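가상 달기지 운용 훈련 다녀온 후기 쓴다. 다녀왔다기엔 내 방 의자에서 꼼짝도 안 했지만. 길어질듯. 생각나는 순서대로 막 씀

일단 기본 정보. 장소는 Grorniretti라고 유저들이 만든 가상 달 남극 구역. 접속형. 무료. 아바타 아무거나 입고 들어가도 되는데 훈련 참가자는 조끼 색으로 조 구분함. 나는 노란조끼. 전력조

7월에 한번 돌렸을 때는 서버가 두번 뻗어서 중간에 끝났었다. 그때 나는 입구에서 로딩만 보다가 나옴. 그래서 이번엔 한시간 전부터 들어가 있었음. 부지런하다 나

정식 날짜는 2025년 11월 2일. 등록 200명. 실제로 끝까지 남은 사람 137명. 주최측이 로그 공개한 숫자라 내가 센거 아님. 이런 행사치고 많이 남은 편이라고 본다

시나리오는 이렇다. 기지에 밤이 온다 → 14일짜리 밤 → 배터리로 버틴다 → 그 와중에 보급선 Trunden이 들어와서 도킹한다. 끝. 단순해 보이죠? 나도 그렇게 생각했음

시간은 압축해서 돌림. 밤 하루가 현실 시간 몇 분 정도로 훅훅 지나감. 커피 가지러 갔다 왔더니 난방 부하 경고가 세 개 떠있었다. 그 뒤로 자리 못 비움

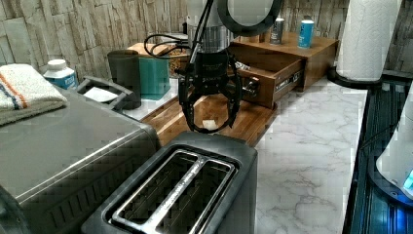

전력조가 하는 일 = 다른 조한테 욕먹기. 온실조는 조명 켜달라, 통신조는 안테나 히터 끄지 말라, 거주조는 춥다. 아바타가 뭐가 춥냐고요. 근데 체온 게이지가 있음. 파래지면 걸음이 느려짐. 진짜로 느려짐

배터리 총량이 시작할 때 3437로 표시됨. 단위는 킬로와트시라고 안내판에 써있는데 게임상 값이니까 너무 따지지 말라고 함. 따지는 사람 당연히 있었고 채팅창에서 이십분 싸움. 나는 구경함 (재밌었다)

우리조 조장이 Saqib Baloch님. 영어로 말하고 나는 번역기 돌리면서 따라감. 번역기가 "load shedding"을 자꾸 "짐 버리기"로 옮겨서 처음에 창고 가서 상자 버릴 뻔했다. 부하 차단이었음. 진짜로 상자 하나는 에어록 밖에 내놨음. 나중에 도로 들여옴

조장님 방식은 꽤 빡셌는데 배울 점 많음. 끄는 순서를 밤 되기 전에 다 정해놓는다. 외부 조명 먼저, 작업장, 그다음 온실 절반. 생명유지랑 통신은 손 안댐. 종이에 적어서 모니터 옆에 붙이라고 함. 화면에 띄우지 말고 종이에. 경고창이 다 덮어버린다고. 맞는 말이었음

그리고 끌 때마다 음성으로 "작업장 끕니다, 셋, 둘, 하나" 부르고 상대 조가 "확인" 해야 끔. 처음엔 오글거렸는데 세 번째부터 입에 붙더라. 어제 집에서 보일러 끄면서도 할뻔

네번째 날 밤에 사고 하나. 누가 온실 회로를 확인 없이 내림. 감자 모종 반이 시듦. 범인은 아직도 안나옴. 로그 보면 나오는데 다들 안 보기로 합의한 분위기. 훈훈하다고 해야되나

아 그리고 착륙 유도 소프트웨어 얘기. Loneck이라는 애드온을 따로 깔아야 되는데 설치 안내가 영어로만 있고 그것도 옛날 버전임. 메뉴 이름이 다 다름. 설정 → 부착물 → 계기판 순서로 들어가면 나온다. 이거 찾느라 한참 걸렸으니 다음 사람은 시간 아끼시길

계기판 자체는 좋았음. 접근 속도, 각도, 남은 연료 딱 이렇게만 크게 나온다. 나머지는 접어둘 수 있고. 글씨 크기 키울 수 있는 거 정말 감사함. 저번에 쓰던 건 눈 빠지는 줄 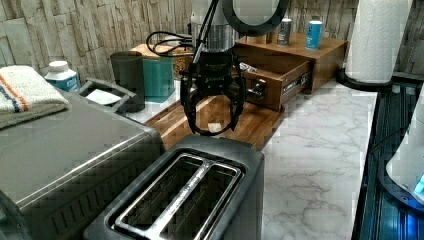

이제 도킹 얘기. Trunden은 화물칸이 선체 위쪽에 길쭉하게 두 줄 나란히 파여 있고 거기에 보급 팔레트가 세로로 꽂혀서 온다. 도킹 끝나면 기지 쪽 크레인으로 하나씩 뽑아야 됨. 설계도로 볼 때는 감이 안왔는데 위에서 내려다본 2구 토스터 생각하면 딱 그거다. 긴 구멍 두 개 나란히. 우리 조에선 그 뒤로 계속 왼쪽 식빵 오른쪽 식빵이라고 부름. 번역기도 이건 제대로 옮겨줌. 조장님이 진지한 목소리로 "왼쪽 식빵 반출 준비" 하는데 마이크 끄고 웃었다

반출 순서가 문제였음. 한쪽 줄만 먼저 다 빼면 무게중심이 기울어서 착륙다리 경고가 뜸. 번갈아 빼야 함. 매뉴얼 뒷부분에 있는 내용인데 아무도 거기까지 안읽음. 나 포함

크레인은 통신조 담당이었는데 지연시간이 걸려있다. 지구에서 조작한다는 설정이라 명령 넣고 좀 기다려야 움직임. 짧은 지연인데도 체감은 김. 기다리다가 안 먹은 줄 알고 한번 더 누름 → 두 번 움직임 → 팔레트가 벽에 쿵. 세 명이 똑같은 실수함

해결법은 누르고 손 떼기. 무릎에 손 올려놓기. 농담 아니고 통신조장이 진짜로 그렇게 시킴. 그 뒤로 사고 없었음

Jarman 팀이 옆에서 관찰하면서 메모하더라. 대학생 동아리인데 원격 협업에서 말이 꼬이는 순간만 모은다고 함. 끝나고 설문도 받음. 문항이 너무 많았다. 절반쯤에서 집중력 사망. 다음엔 좀 줄여주세요 제발

기억나는 문항 하나: "동료의 위치를 어떻게 알았습니까". 생각해보니 나는 거의 발소리로 알았음. 진공인데 발소리가 나는 게 말이 되냐고 또 채팅에서 싸움 남. 실내니까 나는게 맞다 파가 이김

일곱번째 날쯤 배터리 절반 밑으로. 예상보다 빠름. 원인은 에어록. 사람들이 구경한다고 계속 들락날락함. 한번 여닫을 때마다 펌프가 도는데 그걸 아무도 계산에 안 넣었다. 조장님이 외출 허가제로 바꿈. 원성 자자. 나도 지구 뜨는거 보러 나가고 싶었는데 못 나감

참고로 남극 쪽이라 지구는 지평선 근처에 낮게 걸려있다. 훅 떠오르지 않음. 사진 스팟은 북쪽 능선 위 평평한 바위. 로버 타고 가면 금방이고 걸어가면 후회함

로버 얘기도 해야되는데. 바퀴 헛도는 표현이 좋아짐. 경사에서 급가속하면 파묻힌다. 파묻히면 견인 요청해야 되고 견인차가 한대뿐임. 줄 섬. 달에서 견인차 줄 서봤냐

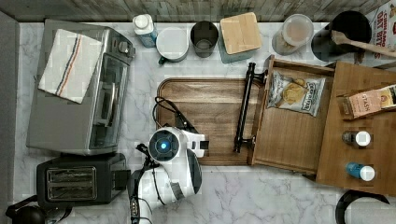
열한번째 날에 통신이 나감. 이건 시나리오에 있던 돌발상황이라고 나중에 들음. 그땐 진짜 서버 죽은 줄. 음성 채널 끊기고 조명 신호로만 소통하라고 함. 깜빡 두 번이 "확인", 세 번이 "멈춰". 외운 사람이 조마다 한두 명밖에 없었다

전력조는 다행히 종이에 적어둔 게 있어서 버팀. 조장님 만세. 온실조는 옆에서 춤추는 동작으로 의사표현함. 의외로 통했음. 양팔 벌리면 전기 더 줘, 앉으면 됐어

막판 이틀은 그냥 정신력. 거주구역 하나로 다 몰아넣고 나머지 다 껐다. 아바타들이 복도에 꽉 차서 프레임 뚝뚝 끊김. 내 컴 팬 소리가 생명유지장치 같았다. 해 뜨는 순간 패널 출력 숫자가 0에서 올라가기 시작하는데 음성채널이 다 조용하다가 누가 박수 침. 좀 울컥

결과: 생존. 모종은 반만 생존. 팔레트 한개 파손. 견인 요청 다수

아쉬운 점도 쓴다. 초보 안내가 너무 짧음. 조끼 받고 바로 투입이라 온실이 어딘지도 모르고 뛰어다님. 지도는 있는데 입구 뒤쪽 벽에 붙어있어서 돌아봐야 보임. 한국어 안내도 없음. 이건 내가 번역해보겠다고 손들었다. 왜 들었지

번역 같이 하실분 디엠 주세요. 영어 잘할 필요 없고 용어만 같이 정하면 됨. load shedding 부하 차단으로 할지 단계적 차단으로 할지부터 막혔음. berth도 뭐라고 해야될지 모르겠다. 접안구? 정박구?

사양 질문 많이 와서 한꺼번에. 노트북도 됨. 그래픽 중간으로, 그림자 끄고, 시야거리 줄이면 돌아간다. 헤드셋 없어도 됨. 나도 모니터로 했음. 마이크는 있어야 편함. 트랙패드로 로버 운전은 비추

아이랑 해도 되냐는 질문도 있었는데 온실조는 괜찮을것 같다. 물주고 조명 각도 맞추는 거라. 전력조는 음성 지시가 너무 빨리 오감. 그리고 밤이 길다. 진짜 길다

다음 회차는 날짜 미정. 이번엔 화성 쪽 하자는 얘기랑 달에서 한번 더 하자는 얘기랑 갈렸음. 나는 달 한번 더에 한표. 에어록 계산 다시 해보고 싶다. 로그 파일 받아놨으니 주말에 표로 정리해서 올림

아 맞다 에어록 밖에 내놨던 상자. 안에 뭐 들었냐고 물어보신분. 예비 퓨즈였습니다. 조장님한텐 아직 말 안했음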